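**Report of Visit: Cloler Games Room Open Day, Gudirville**
Prepared for the Nomen Recreation Council by Delali Kwofie

The council accepted an invitation to the March open day at Cloler, which supplies table games to clubs and senior centers in the region. Four members attended. The purpose was to see whether a compact poker set could be added to the equipment the council lends to its member clubs.

The first table was given over to the basic playing surface. The mat is black felt with a rounded outer edge, and the card boxes are printed on it in thin white lines. Members who play regularly thought the lines easy to follow. The chips carry their value in the center, a point the council had raised in earlier correspondence. 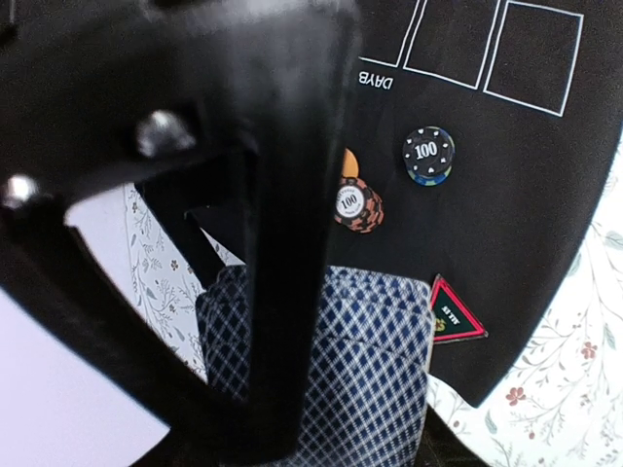 *Chips marked 100 on the felt mat, with the "ALL IN" marker and the card deck.*

Our host then spoke on storage. Clubs in our area share their rooms with other groups, and a set must be put away complete at the end of an evening. The council's present sets are kept in cardboard boxes, several of which have split at the corners.

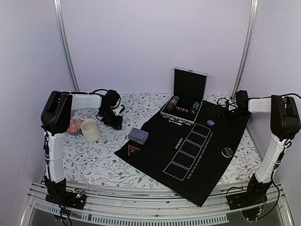

An aluminum case answers most of these concerns. It holds the chips in rows, has space for small red dice, and closes with a latch at the front. Members asked about replacement chips and were told that these may be ordered by color from the Varma warehouse. The quoted price for a full club order was 1190 dollars, delivery included — a figure the council will need to compare with its own budget.

There was also some discussion of cards. Two members favored a larger print for evening play, and Cloler agreed to send samples. Decks with a lattice back are already in use at the Gudirville branch and have been well received there.

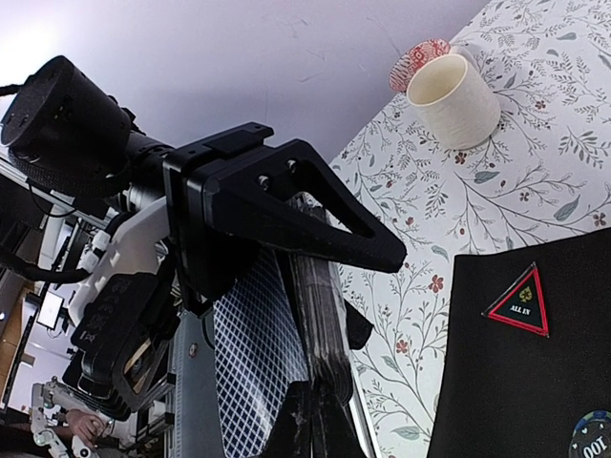 *Playing cards with a blue and white lattice back.*

The visit closed at 4 p.m. with coffee in the front office. The council thanks the staff of Cloler for their time. Clubs wishing to try a set before the next meeting should write to the equipment desk, room 108.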